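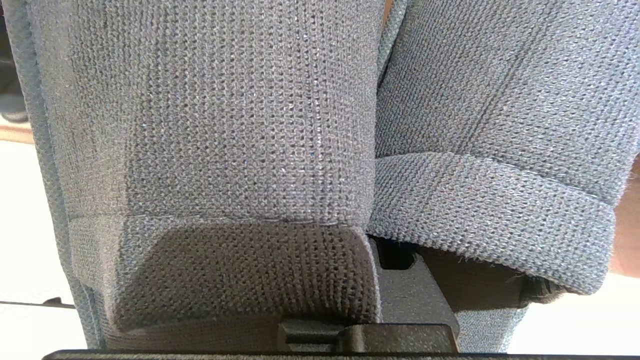 Gray knit up close, with the cuff folded back on the sleeve.

The Arboleda Room Set

Hi, I'm Manolis Petridis, and I put together furnishings for small hotels and guest rooms. The Arboleda is the set I sell the most of and the one I like talking about the most, so get comfortable!

It's the stuff around the bed: a low bench shelf with a cushion on it, space for shoes underneath, a mirror over the top, and the towels and soft things that go with it. I started with the bench by itself. Then customers kept asking what I'd put on it, what floor I'd put under it, and whether I could get them decent towels while I was at it (yes, yes and yes), and it turned into a set.

About the knits

People who order the set often ask me for gray knits too, and I always send them toward a speckled gray yarn with lighter fibers mixed in. A flat, even gray shows every bit of lint. A fine, tight knit also keeps its shape better on a hook, and I'm a big fan of a deep cuff you can turn back when you're washing your face. I can match the gray if you mail me a swatch.

The floor

I don't lay floors, but I do sell the planks, and pale gray laminate with a fine grain is my favorite for these rooms. It bounces the daylight around like crazy. The bench looks good on it, and so does pretty much anything you roll in on wheels. My tip is to run the long seams the same way as the bench front. I did it the other way at Skerkside and it has bugged me ever since.
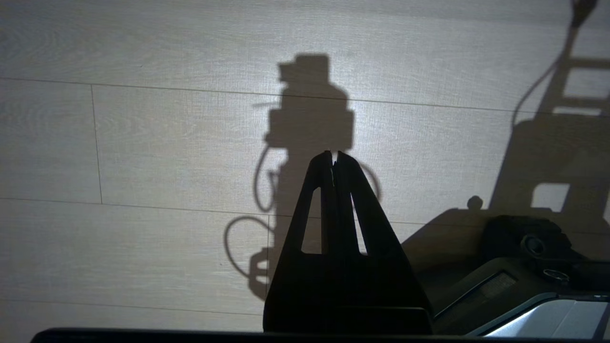
Towels and seat fabric

The towels are thick white terry, 500 grams to the square meter, with a ribbed band near the end. I tried a lighter one and guests wrote notes about it, so back we went. Wash them twice before first use and skip the softener, please.

For upholstery I love a blue-gray weave with a bit of a raised loop to it. It's a calm color, it sits nicely next to beige, and white towels look extra white on it.
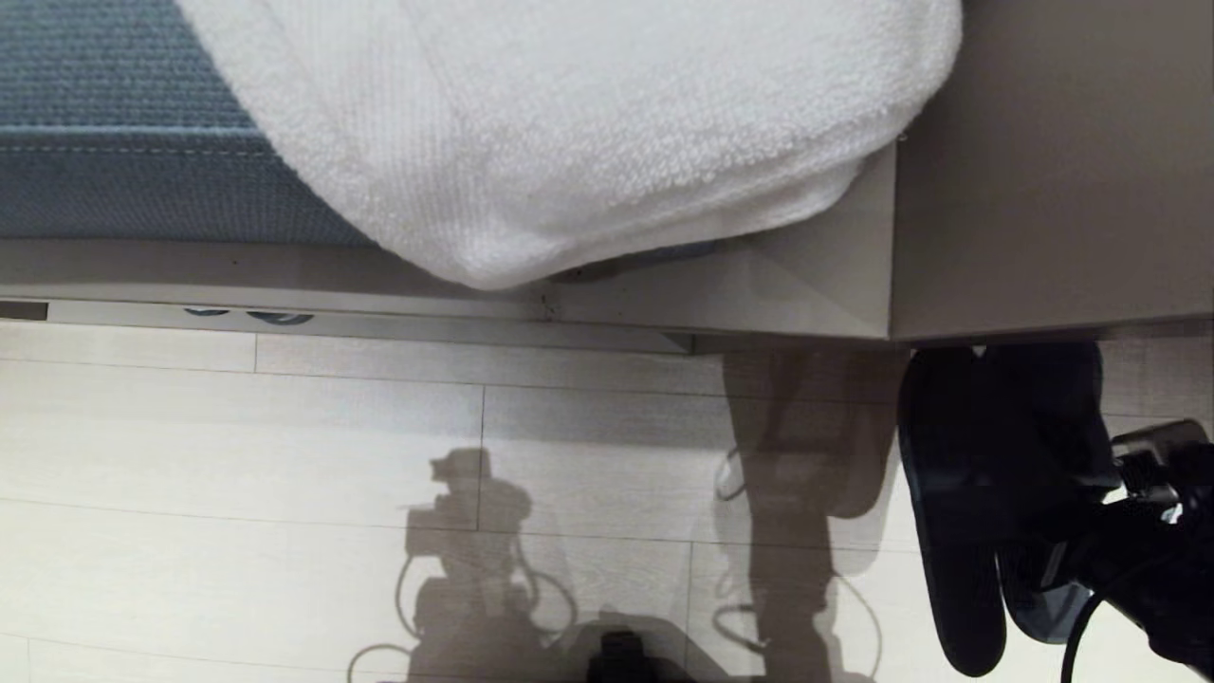 White terry on blue-gray woven fabric, with the beige rail below.

The bench

Okay, the main event! It has a light wood tone and it's low enough to sit on while you tie your shoes. The cushion is thick, light blue and a little rounded at the edges, and it covers most of the shelf, so there's room for your hat and a stack of folded towels and you'll probably still drop a tote bag on the end. Everybody does. Slippers go on the open shelf underneath.

The first big order was for the Cliltia guesthouse, and they went with pale pink walls and a white-topped desk along the side. I'd never have picked pink. I've since painted my own hallway that color.
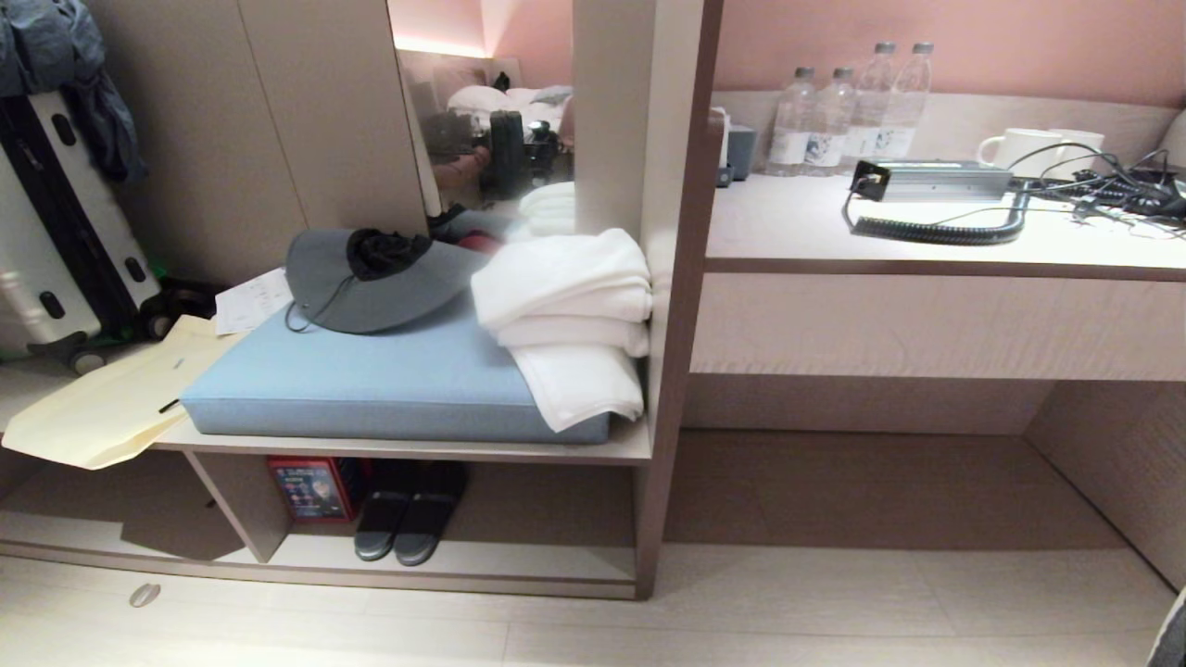

Price and ordering

Bench with cushion: $339
Bench with cushion, mirror and towel stack: $473
Extra cushion cover: ask me, it depends on the fabric

Orders over $2000 ship free. The cushions are sewn by Zorska, who close for most of August, so get your order in before then or plan on a wait. Spare covers come in light blue only for now. Wall fixings for the mirror are in the box, but you'll need your own drill.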